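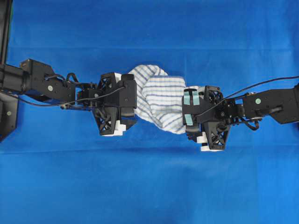
Living > Features > Household
Filed under: Laundry & Linens
5 min read

The towel that never dries you

Mahnaz Akbari has washed her new bath towels 4 times and they still push the water around her back like a squeegee. The label promised "hotel softness from first use." She paid $450 for the full set from Hukedard, a sum she now mentions in the tone other people keep for parking tickets.

I hear this complaint a lot, and I have stopped blaming the washing machine. New towels often leave the mill with a softening finish on them. It makes the pile feel lovely in a store, where you touch it with a dry hand for two seconds, and it does very little for a wet person. The finish washes out in time. How much time depends on whom you ask, and the people selling the towels would like you to ask them.

Then there is weight. Towels are sold by grams per square meter, and the number has become a kind of horsepower. Zaltar's heaviest line is listed at 978, printed large on the belly band. I borrowed one for two weeks. It was like being hugged by a wet sheep. It soaked up plenty, I'll give it that, and then it hung on the rail all day and was still damp when I wanted it again. A thick towel holds more water and takes longer to let go of it. In a small bathroom with a weak fan, that means a smell by the end of the week.

Chepkoech Sang ran the linen room of a lakeside inn in Rankin before she retired, and she has no patience for any of this. "Guests stole the thin ones," she told me. "Figure that out." Her inn bought plain mid-weight cotton, washed it hot, and went easy on the detergent. Fabric softener was banned from the building. It coats the loops, she says, and you are back where you started, only now you have paid for it twice.

I tried her way on a set of cheap Aver towels with a scratchy hem. After the second wash they dried me properly. They also shed lint all over a black sweater, so I am not handing out medals.

What about the fancier claims? Zero twist, long staple, bamboo blend. Some of these words mean something. Long fibers do tend to pill less. "Bamboo" on a tag usually turns out to be viscose, a processed fiber that has traveled a long way from the plant – read the small print on the back. And "quick dry" seems to mean whatever the brand needs it to mean that season.

Akbari asked Hukedard for a refund and was told to keep washing, up to 10 cycles. She has put the bath sheets in the closet and gone back to the old ones from college, gray at the edges and thin enough to read through. They work fine.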